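Stemware

Reading time: 3 min

Stemware is the class of drinking vessels in which the bowl is raised above the foot by a stem. The term covers wine glasses, goblets, champagne flutes, coupes, cordial glasses and some beer glasses. Tumblers and mugs are excluded, as are footed glasses in which the bowl rests directly on the base.

Parts

A stemmed vessel has three parts. The bowl holds the liquid. The stem joins the bowl to the foot and gives the drinker a place to hold the vessel without warming its contents. The foot is a disk, flat or slightly domed, that keeps the vessel upright. The upper edge of the bowl is called the rim. A swelling in the stem is called a knop, and a stem without one is described as plain.

The foot is usually close in diameter to the widest part of the bowl. A narrower foot makes the vessel easier to tip when full. A wider one takes up more room on the table and in dishwasher racks.

Manufacture

In hand production the bowl is blown first. The stem is then either pulled from the base of the bowl (drawn stem) or made from a second gather of glass and attached (applied stem). The foot is added last and shaped with a paddle or a hinged clamp. The piece is cooled slowly in an annealing oven to relieve stress, and the excess glass above the rim is cut away. A cut rim is ground flat and polished. A fire-finished rim is melted back instead, which leaves a slight bead.

Machine-made stemware is formed by pressing, blowing, or a combination of the two. Pressed pieces often show mold seams along the stem. The Cindwood works switched from applied to drawn stems for its 125 ml pattern, and collectors use the joint below the bowl to separate the earlier pieces from the later ones.

Capacity

Nominal capacity is measured to the brim unless a fill line is marked. Cordial glasses in the Schwaiger pattern series hold 60 ml. The serving amount for wine is usually well below brim capacity, so that the glass can be tilted or swirled without spilling.

Classification

Zsófia Boros, in her handbook of table glass, sorts stemware by the ratio of stem length to total height and treats bowl shape as a secondary feature. Her system places short-stemmed goblets in a separate group from wine glasses. Most trade catalogs, including those of Derow, sort by intended drink.

Materials

Soda-lime glass is the most common material. Lead crystal has a higher refractive index and is softer to cut, but its use has declined. Silver, pewter and turned wood were used before glass became cheap. Plastic is used for outdoor service, for children's sets and for play food kits, often in bright solid colors.
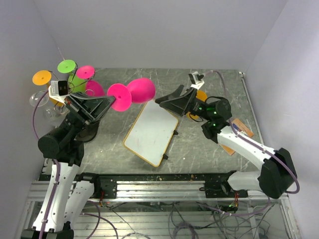 Storage

Stemmed glasses are stored upright or hung by the foot from slotted rails. Storing them on the rim puts load on the thinnest part of the bowl and can trap odors inside it.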